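From: Madhu Tripathi
To: manside-makers list
Subject: Re: [manside-makers] Are we nearly there with chores yet?

Hi all,

Sorry for the slow reply, July has been silly here. Quoting Dehua so the thread makes sense:

> From: Dehua Yuan
>
> I'll say it again, I think we're being sold the future a bit early. My
> sister has had one of those Gilum floor robots since spring. It does the
> hall very nicely and then spends 14 minutes arguing with the fringe on
> the rug. If that's the state of the art for flat floors, I don't see why
> anybody believes in a machine that puts the shopping away. Has anyone on
> this list seen an arm do a proper household job, start to finish, with
> no one nudging it along? Not a video with the speed turned up. I mean
> stood next to it.
>
> Also Kamlesh, did you ever find the bearings?

Right, well, I can answer some of that. I went over to Fedanik with Santosh and spent most of an afternoon stood (well, sat, mostly) next to a pair of arms on a table. And I came away more hopeful than you, Dehua, but only a bit more!

The job I got hooked on was the paper bag. You know the sort, brown, two rope handles, the kind you get from a shop that thinks well of itself. You or I would pick one up by a handle and drop something in while talking about something else. For two arms it's a horrible thing. The handles flop wherever they like, the sides cave in, and the mouth is never the same shape twice. One gripper has to hold the bag by a bit of string while the other goes in and out of the opening without squashing it. I've been building little grippers in the shed for years and I wouldn't have picked a bag for a test, I'd have picked a nice wooden block like a coward.

So did I see it done start to finish, no nudging? Sometimes. Santosh kept a tally on the back of his parking ticket and then lost it, so you'll have to take my word that there were good goes and bad goes, and that the bad ones were nearly all the handle. Getting hold of it was fine. Knowing what to do with the bag once it swung round was another matter. When it went well it was slow, and I mean make-a-cup-of-tea slow, but I don't mind slow. My dishwasher takes ages and I love it.

Where I do agree with you is on "putting the shopping away". That's about 385 jobs pretending to be one. Soft things, things that roll, things that want the fridge, the eggs. Devendra's lot have an old Picard arm on the packing line that shifts 900 boxes a shift and never complains, but every box is the same box and it turns up in the same place. Swap in one carrier bag with a loose handle and you'd have to send for a human. He says he'd happily pay for something a quarter of the speed if it could cope with returns, where everything arrives in whatever the customer had lying about.

So my guess, for what it's worth – tidying a table of odds and ends into a bag or a box, fairly soon, if you're patient and don't own anything precious. Laundry, later. Rug fringe, never.

Has anybody tried a softer fingertip for string and cord? I've been using cut-up bicycle inner tube and it grips well but marks everything black. Santosh swears by the silicone from a baking mat. I'd like to hear from someone who's tried both before I ruin ours.

Kamlesh, I've got your bearings, they were in my van. I'll bring them to the next meet along with the good vice.

Picture at the bottom for those who like to see these things.

Madhu

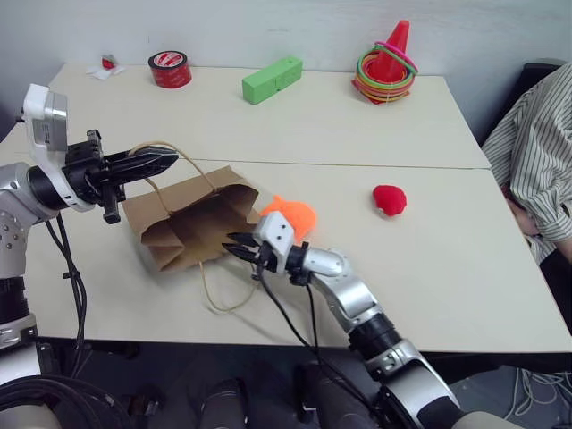
One gripper on the handle, the other by the mouth of the bag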